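From: Maricel Samonte
To: handheld-collect list
Subject: Re: [handheld-collect] jewelry sorting, worth the trouble?

On Thursday Rok Dimitriou wrote:

> We're planning the next block for Cerneck and I see jewelry on the
> task sheet again. Last time we tried it the success rate per take was
> awful and two people asked to be moved to towels. Is anybody getting
> usable episodes out of necklaces and bracelets? If so, how long are
> they, and are you doing it one-handed or two? I'd like to drop it
> unless someone talks me out of it.
>
> Rok

Hi Rok, hi all,

Let me try to talk you out of it! I've been doing jewelry at home for Azimi since the start of October and it's become my favorite thing on the sheet. We're at 3,705 episodes across all tasks now, and when Jasmina Begović went through the jewelry ones she kept far more than I expected.

To your questions. Two-handed, always. I tried one-handed for an afternoon and spent most of it chasing a bracelet across the bed. With two you can lift with one and use the other to steady the box or catch the tail of the strand. I keep episodes under 30 seconds and stop at one item. If a second piece comes up hooked on the first, I keep recording and try to work it free – those are the takes Jasmina likes best, so please don't throw yours out before somebody has looked at them.

Surface matters a lot. A hard table is miserable, the beads roll and the fingertips click against the top. A made bed is great (a bit of give, and you can press down to get under a thin chain). I also stopped using a plain sheet. Gyula asked for busy patterns and the more cluttered rooms, and it costs me nothing to change the bedspread between blocks.

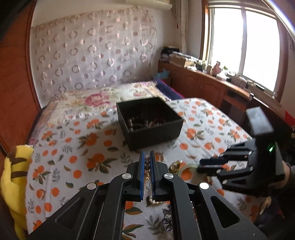 For picking up beads I aim between two of them and close slowly. If you squeeze right on a round one it shoots out sideways. Pearls are easier than I thought they'd be, and bangles are harder: go in from the edge with one finger inside the ring, or tip it up with the other hand first.

One thing I haven't solved is the start pose. Mirsad Perić wants both grippers in view of each other for the first 2 seconds, and I forget that in maybe one take out of 9. Does Retitell trim those or reject them? The Plosska notes say trim, but they're old.

Anyway, keep it on the sheet, Rok! Give it to people who like fiddly stuff and let the others have the towels. I can send you my list of starting layouts if you want it – it's just a text file, and the spelling is bad.

Maricel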